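Equipment and Storage Notes: Sorting Small Items into Open Bins

The toy and small-parts collection at Brinudthorpe has been reorganized over the past several weeks. The previous arrangement, in which everything was kept in lidded boxes under the benches, had not been changed since the room was first furnished. The revised arrangement uses open rectangular tubs on the tabletops, one tub per category, with a written card kept in the drawer below. This item sets out what was changed, how the tubs were selected, and what remains to be done before the January stock check.

The register at the start of the work listed 2163 items. The figure includes molded animals, building pieces, play food, vehicles, and a miscellaneous class that had grown well beyond its intended size. Prasert Limsakul went through the miscellaneous class first and reassigned most of it. Items that could be placed in an existing category were moved there. A further 410 were withdrawn as damaged, duplicated beyond need, or missing a part that could not be replaced. The withdrawn items are listed separately and should not be returned to the tables.

Three tub types were compared. The Boden tub has a flat rim and straight walls, stacks well when empty, and flexes noticeably at the long side when lifted full. The Vasilakis tub is deeper, and small items at the bottom are hard to reach without tipping it. The Erkent tub is shallower and stiffer but takes up more of the table for the same contents. No type was satisfactory for every category. The Erkent was adopted for building pieces and play food, and the Boden for vehicles. Animals and mixed small items remain in the ribbed blue tubs already on hand, which performed well enough that replacing them could not be justified.

Two features of a tub matter most in daily use. The first is the rim. A thick rolled rim is easier to grip and does not mark the hand under load, and it keeps its shape when the tub is pulled across a table by one side. The second is the side wall. Vertical ribs stiffen a long wall considerably, and a ribbed tub can be carried by one person at a load that causes a plain wall of similar thickness to bow.

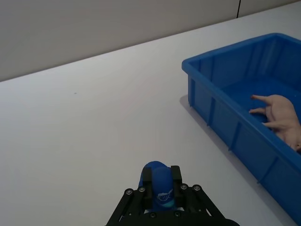

Blue storage tub with ribbed side wall and rolled rim, on a white tabletop; pink toy pig inside.

Color was considered and set aside as a sorting code. An earlier proposal assigned one tub color to each category. It failed on supply: replacement tubs could not be obtained reliably in the same shades, and a single substituted tub made the code misleading. Category is now given by position on the table and by the card. Tub color carries no meaning, and users should not infer one.

The placement rules are as follows. Tubs stand with the long side parallel to the wall behind the table. A clear strip is left along the front edge so that an item can be set down and looked at before it is put away. Tubs are filled to no more than two thirds of their depth — above that level, rounded items roll off the pile and over the rim when another is added. Items are placed in the tub, never dropped from height. Hard molded toys chip at the ears and feet, and most of the damage recorded in the animal class was of this kind.

Items of uncertain category have been the main source of delay. A toy that is neither clearly an animal nor clearly a figure was formerly put wherever there was space. Such items now go to the holding shelf with a slip stating the date and the initials of the person who found them. The shelf is cleared every 7 days. If no category can be agreed, the item goes to miscellaneous, which is now capped at about 1000 items.

Cleaning follows the existing procedure with one change. Tubs are emptied fully before being wiped. Wiping around the contents leaves grit in the corners and in the angle where the wall meets the floor of the tub. Mild soap and a damp cloth are sufficient. Solvent wipes should not be used on printed logos or painted faces, several of which were lost last year. Tubs are dried upside down on the rack, with the rim clear of the slats.

The following work is outstanding. The cards for vehicles and play food have been drafted but not checked against the register. Four Boden tubs are on order as spares. The under-bench boxes have been emptied but not removed, and until they are, nothing should be stored in them. Corrections to the category list can be left with Prasert Limsakul in writing, quoting the register number where there is one.

Category list last revised 13/06/2018.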